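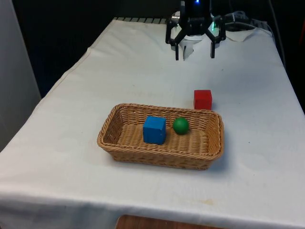

The sorting table used by the Grolley Student Robotics Club, with basket, cubes and ball.

GROLLEY STUDENT ROBOTICS CLUB TO ENTER PICK-AND-PLACE EVENT IN NOVEMBER

GROLLEY – The Grolley Student Robotics Club will enter the Mindum Open Table, a pick-and-place competition for school and college teams, in November. It will be the club's first time in the arm division. Members have entered the rolling robot division in past years.

The task is set by the organizers and is the same for every team. A basket, a red cube, a blue cube and a green ball are set out on a covered table. The robot arm has to pick up the objects one at a time and put them in the basket. Teams may write their own control program or train one from recorded runs. The Grolley club has chosen to train, and members have been building a set of runs since the start of the school year.

Each run is saved with a label that says which object was moved and whether it ended up in the basket. Runs that fail are kept. The club plans to have 3000 labeled runs by the time entries close and has 1879 so far. Work on the arm takes place on Tuesday afternoons in the club room at the Benítez Building, in sessions of 45 minutes. Students sign up for a slot on the sheet by the door.

The ball has taken up more of the club's time than the cubes. A cube has flat sides and stays where it is put down. The ball can roll when a finger touches it off center, and the arm then has to find it again. Members have split into two groups to deal with this. One is changing the way the gripper closes, and the other is working on the part of the program that decides where to reach next.

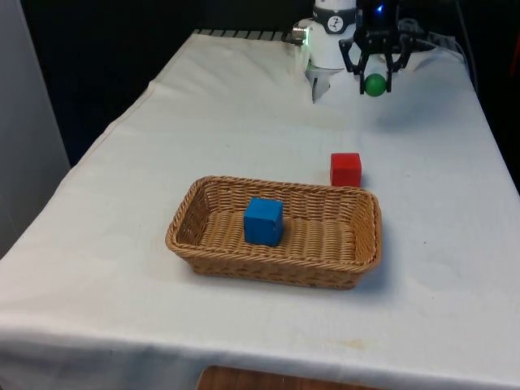 One club member said the ball had taught the group to slow down, and that most of the early misses came from closing the fingers before the arm had stopped moving. The same student said writing the labels was dull work but that the program got better each time the labels did.

The club uses Imgate, a program written by former members, to store and look through its runs. Imgate lets students search by object and by result, so a group working on the blue cube can pull up only those runs. A new version with a side-by-side view was finished this fall. The club will share it free of charge with any other team entered at Mindum.

Before every run the objects go back on the table in a new layout. The positions come from a printed list, and students take turns setting them out. The list includes layouts with the objects close together, layouts with one of them near the back of the table, and layouts where the basket has been moved to one side.
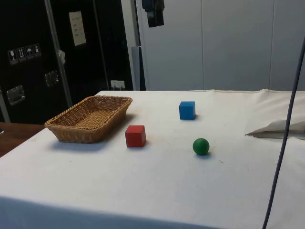
The Mindum rules do not give teams the layouts ahead of time, so the club is trying to cover as many as it can. Judges will score each team on the number of objects placed and on the time taken. An object that lands outside the basket may be tried again, but the clock keeps running.

No experience is needed to join the club. New members start with labeling and move on to running the arm once they have finished the safety session. Any student enrolled in a Grolley school may take part, and there is no fee. Sign-up forms are at the front desk of the Benítez Building.

Families and other visitors are welcome to watch a practice session before the competition. Requests to visit should be left at the same desk with a name and the number of people coming.

About the club
The Grolley Student Robotics Club is an after-school program for students interested in building and programming robots. It meets during the school year at the Benítez Building in Grolley.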